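Home Makes Seasons Kitchen Shop About

How to Make a Salt Dough Leaf Garland
Filed under Makes, 14 comments, 252 shares

I started making these one wet February when the house looked terribly bare after Christmas, and I've done a fresh one nearly every year since (the old ones do go soft if you hang them in a steamy kitchen, ask me how I know!). It costs next to nothing, and if you have children about the place they will happily do all the pressing and most of the mess.

You'll need plain flour, fine table salt, water, a rolling pin, a straw, some baking paper and a good long piece of string. I like the Cornar cotton twine in natural, but kitchen string is perfectly all right. For the leaves I use one cutter and whatever real leaves I can find with strong veins on the back. Ivy is lovely and it's there all winter.

Weigh out 370 grams of flour and half that weight of salt, and stir them together in your biggest bowl. Add the water a splash at a time and bring it together with your hands until it feels like soft pastry. If it sticks to your fingers, a bit more flour. If it cracks when you squeeze it, wet your hands and carry on kneading. Give it a proper ten minutes, with the radio on, and then let it rest under a damp tea towel while you go and fetch your leaves.

Roll it out on baking paper to the thickness of a pound coin. Lay a leaf vein side down, roll over it once, quite firmly, then peel it away by the stalk. I do love that moment! Cut round it with your cutter, or freehand with a small knife, and make a hole near the top with the straw. Make the hole a touch bigger than you think, as it closes up a little in the oven. One batch gives me up to 36 leaves, depending how many get eaten by the dog.

Bake on your very lowest setting for three hours, turning them over halfway. Leave them in the oven with the door ajar until they're quite cool, and overnight is better still.

For colour I go over them with watered-down Tufa chalk paint in a mossy green, wiping most of it off again with a rag so that it only stays in the veins. Two thin coats of matt varnish after that, both sides, and don't forget the edges.

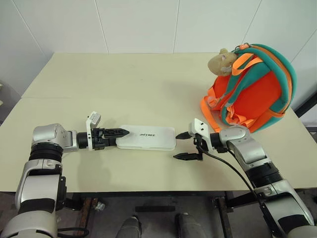 Flat white box on a cream tabletop

When the varnish has dried, thread your leaves and tie a loose knot behind each one so they don't all slide to the middle. Mine are a hand's width apart. Hang it along a shelf or over a mirror, somewhere dry, and if you want to put it away for next year, lay it flat between sheets of tissue with the string coiled at one end.

My neighbour Sadao Imai makes his with tiny fern tips and no paint at all, and they look so pretty against a dark wall that I may well copy him next time. Do tell me in the comments which leaves you used!

Share this 252 Save Print Leave a comment (14)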